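**Subject: Re: [odera-robotics] Household tasks entry – arrangements for the Isgate round**

Dear members,

Thank you to those who replied to the circular. I quote the relevant part of Atieno Mutiso's message, as several of the points below depend on it.

> The organisers at Isgate have confirmed that the laundry task will be run with a front-loading machine. Each team has 9 minutes, including set-up. The door must be opened and the item placed in the drum without a person touching either. Teams may bring their own basket.
>
> Could the club please settle which arm handles the door, so that the written entry can be completed?
>
> Atieno

The project group met on Fri 24 March and agreed that the left arm will handle the door and the right arm will lift the item. The written entry should be completed on that basis. Practice will continue with the plush toy in the lattice-sided basket, placed directly in front of the machine.

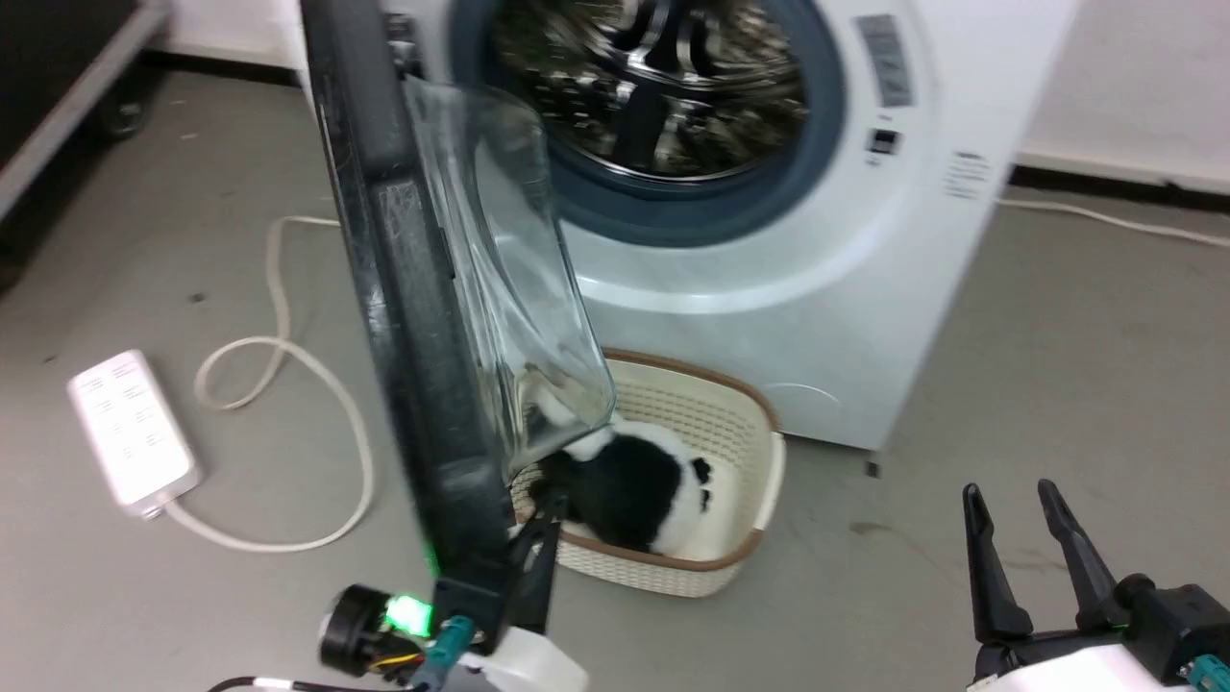 Gitau Shemweta has asked that the basket be moved further to the right in the next set of trials, on the grounds that the open door leaves the right gripper too little room to come down over the rim. He would also prefer the starting position to be marked on the floor with tape. The group has accepted both proposals, and the Zaltcombe layout sheet will be amended accordingly.

The following matters remain open:

- **Trial log.** The log stands at 162 entries. Members are reminded to record abandoned attempts as well as completed ones, with the reason given in a few words.
- **Door force.** Emmanuel Rugemalira will set a lower limit for the left gripper and circulate the value before the next session.
- **Spare parts.** The order to Kavent must remain below 800 in total. Requests should be sent to Akinyi Okoth in writing.
- **Transport.** Two places are still available in the second vehicle – please reply to me directly and not to the list.

Members who have not yet returned the safety form will be unable to operate the arms at Isgate.

Yours sincerely,

Dennis Biwott
Secretary, Odera Student Robotics Club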